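**Furnished letting** is the rental of a dwelling together with the furniture, fittings and household goods needed for everyday living. It is distinguished from unfurnished letting, in which the tenant supplies most movable items, and from part-furnished letting, in which only larger pieces are included. The practice is common in cities with a mobile workforce, in university towns and in resort areas.

## Definition and scope

No single list of items makes a dwelling furnished. Local codes, where they address the matter at all, tend to require that a tenant be able to move in and live there without buying essential goods. In practice this is taken to mean a bed and mattress in each bedroom, seating, a table, window coverings, a cooking appliance and storage for clothing. Linens, dishes and small electrical goods may or may not be included and are normally listed by name.

The term *turnkey letting* is sometimes used for a furnished dwelling that also includes utilities and cleaning. *Corporate letting* refers to a furnished dwelling taken by an employer for the use of its staff.

## The inventory

The inventory is the central document of a furnished letting. It records each item supplied, its location and its condition at the start of the tenancy, and it is signed by both parties. At the end of the tenancy the same document is used at checkout to establish loss or damage beyond fair wear and tear.

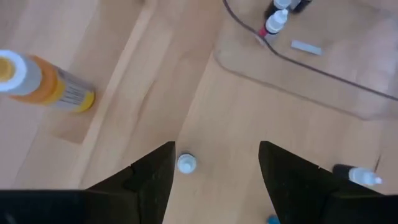

Inventories are usually arranged by room, and within each room by fixed surfaces, furniture and loose items. Descriptions are expected to be specific enough for a person who has never visited the dwelling to recognize the article. An entry reading "table, good" has little value in a dispute. An entry for a light wood tabletop in pale tan and beige boards, with the grain and joints noted, gives an adjudicator something to compare. Personal goods and consumables, such as a large orange and yellow bottle with a wide white cap standing on that table, are left out of the schedule unless the lease makes the owner responsible for supplying them.

The clerk who prepares an inventory may be employed by the landlord, by the letting agent or by an independent firm. Independent preparation is generally preferred, and some leases divide the fee equally between the parties. The Lendby form, a printed schedule used by many smaller agencies, provides 154 numbered lines and a blank page for remarks. The Standar form is longer, at 200 lines, and includes a separate column for serial numbers.

## Condition of surfaces

Damage to surfaces is the most frequent cause of deductions in furnished lettings – more frequent than missing items or broken appliances. Wood is particularly exposed, as it may be marked by heat, standing liquids, oils and solvents.
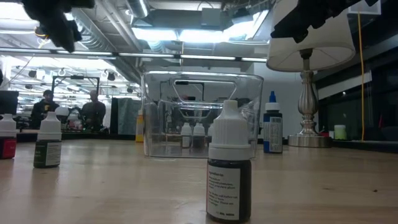

A distinction is drawn between marks that were present at the start of the tenancy and those that appeared during it. For this reason clerks record small marks even when they do not affect the use of the piece. Grain can be mistaken for scratching, and a careful entry separates the two; on a light wooden tabletop where both grain and small marks show, each is noted in its own right. Tenants are commonly advised to keep dropper bottles, cosmetics and similar products on a tray, and to read any label headed "Ingredients" for oils or dyes before placing the container on bare wood. A clear plastic storage container serves the same purpose.

Ingeborg Eichhorn, in her handbook *The Furnished Tenancy*, proposed a four-grade scale for wooden surfaces: sound, marked, worn and damaged. The scale was adopted by the Nowicki agency and later by several of its competitors. Devendra Shukla criticized it on the ground that "marked" and "worn" are not clearly separated, and suggested that dated photographs be attached to every entry below "sound."

## Alterations by the tenant

Most furnished leases prohibit the removal of furniture and restrict alterations to it. Free-standing additions are generally permitted. Attachments that require drilling, gluing or clamping are treated as alterations and need written consent.
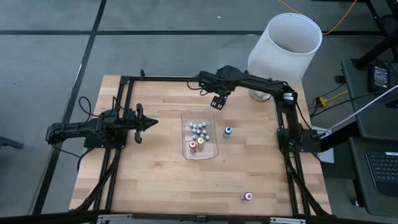 The treatment of heavy or bulky items brought in by a tenant varies. Leases may set a limit on weight, on floor area or on both, and they often require that flooring be protected. Particular care is advised where equipment stands on carpet, as with a butcher-block table enclosed by a black aluminum extrusion frame and placed on gray carpeting, since prolonged loading can flatten the pile. Adhesive tape on carpet, including dark tape laid in lines across the floor, may leave residue and is usually recorded at checkout if still in place.

## Deposits

Deposits for furnished lettings are normally higher than for unfurnished ones. A supplementary furniture deposit may be charged in addition to the ordinary security deposit. Under the model lease published by Drirex, the supplement is fixed at 300 dollars for a one-bedroom dwelling, and claims against it must be supported by the signed inventory. The current edition of the model lease is dated 4/10/18.

Deductions are calculated on the depreciated value of the item. Where a piece can be repaired, the cost of repair is the upper limit of the claim.

## See also

- Fair wear and tear
- Schedule of condition
- Serviced apartment
- Short-term lease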